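Taking Apart an Office Desktop: Project Report
Celeste Ulloa, Repair and Reuse elective
Apr 8, 2025

I picked the desktop teardown because I thought it would be the easy option. My partner Siebe Timmermans had already signed up for it, and he owns better screwdrivers than I do, so that settled it. Our job was to learn how an ordinary office tower is put together, write down what's inside in an order that makes sense, and say which parts are worth saving. The write-up is supposed to work as a guide for whoever takes the class in November, so I've tried to put in the stuff I wished I'd known (sorry if some of it is obvious).

We started with reading. The class handout comes from Multby, the reuse shop over in Flonatthorpe, and it's 57 pages long. I read all of it! Most of it is about sorting, but there's a good chapter on getting to know a case before you unscrew anything. Their advice is to find the power supply first and follow the cables out from it, and that's how I learned to look at the whole machine.

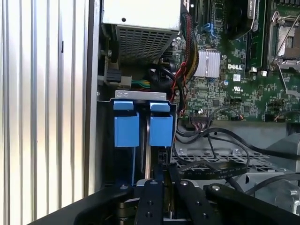
The power supply feeds nearly everything, so once you know where its bundles go you've got a map. The fat bundle goes to the motherboard. Thinner ones go to the drives. SATA data cables are separate and run between the board and the drives, and I mixed them up with the power ones for longer than I'd like to admit. Siebe made a chart with a line for each connector and what it plugs into, and we kept adding to it until the paper was mostly arrows.

I should say something about safety. Unplug the thing from the wall, obviously, and hold the power button down for a few seconds afterward. Touch bare metal on the case before you touch the board. And do not open the power supply itself, ever, even if the screws are right there looking friendly. The handout says this in bold on three different pages and our teacher said it again at the start of every class.

Laying the case on its side makes a huge difference. My first try at home was with my aunt's old computer standing upright on the kitchen floor, and I dropped a screw down behind the board and spent half the evening shaking it out. With the case flat, a dropped screw mostly lands somewhere you can find it.

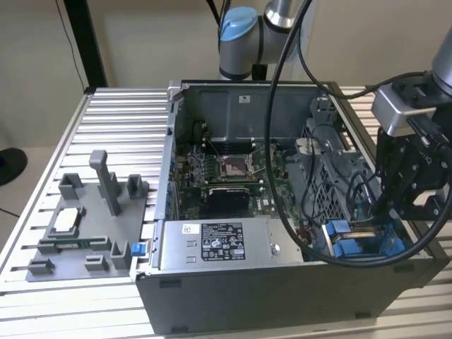 We used Pundik for our notes, a free inventory app the library has on its computers. You give each part a name, a condition and a guess at what it's worth. It was fine — a bit slow, and it kept wanting to call every cable "accessory" — but at the end it gave us a list we could print. Our rating system went from 0 to 100, and anything under 70 went into the recycling column. Siebe wanted to be stricter. I kept arguing for the cables, because a good SATA cable is a good SATA cable no matter how dusty it is.

Cables were the part I underestimated most. They drape over everything, they hide the clips, and if you tug on one you can't always tell what the other end is doing. What worked for us on paper was to plan the removal order backward: decide which part you want out, then list every cable crossing over it. Drives looked simple until we did this, and then the list got long in a hurry.

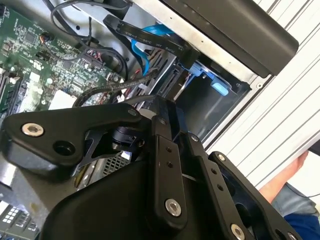

Small connectors deserve patience too. Some have a little tab you squeeze, some just pull straight, and some are a tight fit and feel like they're going to break. Hold the plug and never the wires. I wrote that on my hand for the first week.

Now for what's worth keeping. Memory is at the top of my list, as it's easy to test and easy to reuse in the same kind of machine. Drives come next, once they've been wiped properly. Power supplies from big-brand office towers can be an odd shape, so they're only useful if you have a matching case. The case itself is mostly steel and goes to scrap, although I think the drive caddies should be saved every time. They get lost constantly and people really do go looking for them.

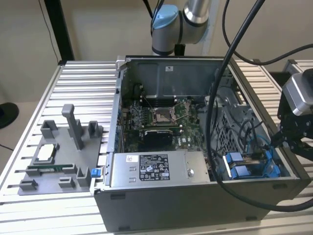

Su read our draft and disagreed with me on that last point, writing in the margin that caddies only help if you note down the model they came from, and that the shop has a whole bin of them that fit nothing anyone brings in. Fair enough! We added a model line to our chart and I put it in the app as well.

If I did the project again I'd make the labels first. We used masking tape and a pen that smudged, so by the second class a couple of our labels said nothing at all. I'd also spend less time on the worth column. We were guessing, and our guesses were far enough apart that we ended up splitting the difference on almost everything. Siebe has the chart if next term's group wants a copy, and the tape is back in the drawer under the sink.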